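Dining Room Attendant, Part-Time – Hotden Residence, Olarside
Evenings and Saturday lunch, two positions open
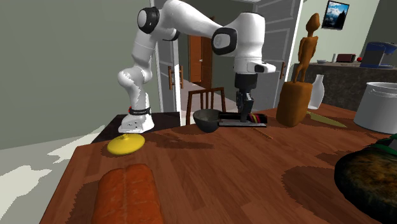

About the residence

Hotden is a retirement residence in Olarside with 70 apartments on three floors. Residents have their own kitchens, but most of them eat at least one meal a day in the main dining room. Lunch and dinner are served at the table from a short menu that changes daily. Breakfast is a buffet and is handled by a separate crew.

The building is run by Mindedora Senior Living. You would be an employee of Mindedora and would report to the dining room supervisor at Hotden.

The job

We are hiring 2 attendants to work the dinner shift, with Saturday lunch in rotation. Each position is 20 hours a week. Dinner shifts start at 3:45 p.m. and end when the room is reset for the next morning, normally by 8 p.m.

You will:

Set tables before service and check place cards against the seating list
Take orders and bring plates, drinks and desserts to the table
Know which residents are on soft, low-salt or sugar-free diets and check each plate before it leaves the kitchen
Clear, wipe down and reset between seatings
Take trays up to residents who are eating in their apartments
Refill the coffee station and the water pitchers
Sweep and mop the dining room floor after the last seating
Write down anything the day staff should know, such as a resident who skipped a meal or did not seem well

There is no cooking in this job. You may be asked to plate salads or cut pie when the kitchen is short a person.

What we need from you

You must be 16 or older. Applicants under 18 need a work permit from their school before the first shift.

You should be able to stand and walk for a full shift and lift 30 pounds. You should be able to read a printed diet list and speak clearly enough for people who are hard of hearing. Many of our residents want to talk, and some will tell you the same story more than once. Patience counts for more with us than restaurant experience.

A food handler card is required within 30 days of starting. If you don't have one, we will sign you up for the class and pay for it. All new hires go through a background check and a TB test, also at our cost.

Helpful but not required: previous work in a restaurant, cafeteria or care home, or a second language.

Pay and benefits

Pay is $16.25 an hour, with a raise of 50 cents after 90 days. Saturday shifts pay an extra dollar an hour. Residents are not allowed to tip, so please don't count on tips.

You get a free meal on every shift, two work shirts and an apron. Black pants and closed, non-slip shoes are up to you. Part-time staff earn paid sick time from the first day. Parking is free in the lot behind the building, and the 162 bus stops at the corner. The last bus toward downtown leaves at 8:40 p.m., and staff who need it are let go in time to catch it.

Schedule

Schedules are posted two weeks ahead. You can trade shifts with another attendant if the supervisor signs off first. We need both new attendants to be available for most of December, including one of the two main holidays – you may choose which one, and holiday hours are paid at time and a half.

Training

Your first four shifts are paid training. You will follow an experienced attendant through two dinners, then take a small section of your own with help close by. The diet list takes the longest to learn, and we will go over it with you before every training shift.

How to apply

Pick up an application at the Hotden front desk any day between 9 a.m. and 6 p.m., or fill one out on the Mindedora careers page under "Olarside – Dining." A resume is fine but not needed. Please list the evenings you can work and two references who are not family members. A teacher or coach is fine as a reference if this is your first job.

Interviews are held in person at Hotden and take half an hour. Use the main entrance and sign in at the desk. We will call everyone who interviews, whether or not we have a position for them. The posting stays open until both positions are filled.

Mindedora Senior Living is an equal opportunity employer. If you need an accommodation to apply or interview, tell the front desk and we will arrange it.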